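Trurkora 手持夹爪采集套装（双手版）
产品编号 483
供货：Jultelia 设备部

产品说明

Trurkora 是一对手持夹爪，给打算做双臂自动化但是还没有决定买哪种机械臂的单位使用。操作员两只手各拿一个，在普通桌子上做真实的工作，动作数据以后可以用到机械臂上。我们的客户大部分是小型装配车间和学校实验室，他们第一年的预算往往不够买两台机械臂，所以先买这套，把工序试清楚，再写采购计划。

套装包括

左手夹爪和右手夹爪各一个
连接线两根，备用线一根
带网格的桌面板一块
夹爪指垫 6 对
中文和英文说明书

关于适用的物品

请您在订货以前先列出要拿的东西。夹爪张开最大 80 毫米，手机壳、小盒子、塑料零件都比较合适。很薄的纸张和很滑的玻璃不合适，我们不推荐。如果物品需要两只手一起拿，请选双手版，单手版以后再升级会多花一次校准的费用。
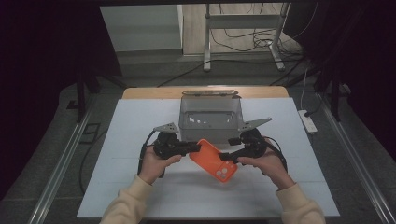
桌子的大小也要算进计划里。操作员的手臂需要往前伸，线缆需要从两边走，所以桌子左右最好留出空地，不要靠墙放。地面的线请用线槽固定。插座离工作位置太远的话，请提前安排电工，这个费用不在我们的报价里。

预算怎么做

很多客户只写设备的价格，后来发现钱不够。我们建议把下面几项分开写：

设备：双手套装一套
耗材：指垫按每 400 小时更换一次计算
人工：操作员培训一天，第一批数据检查两天
场地：桌子、灯光、电源
以后的机械臂：请单独立项，不要和套装放在同一个合同里

Polishchuk 车间去年 9 月开始使用双手版，他们的申请表就是按这个格式写的，需要参考的客户可以来信索取空白表格。

交货和保修

从 Somholm 仓库发货，付款以后几乎都能在三个星期内送到。保修期一年，指垫和线缆属于消耗品，不在保修范围。夹爪请不要自己拆开，拆开以后需要重新校准，校准由我们收费完成。

常见的疑问

这套设备不能代替机械臂。它只负责前期的采集和工序试验，客户以后选哪个厂家的机械臂都可以，但是接口请先和我们确认。

左右手夹爪不能互换，因为外壳方向不一样。丢失一个的时候可以单独补买，请告诉我们机身底部的号码。

询价联系人：Fedir Lytvynenko（中文或英文都可以）
页面更新：2025年1月14日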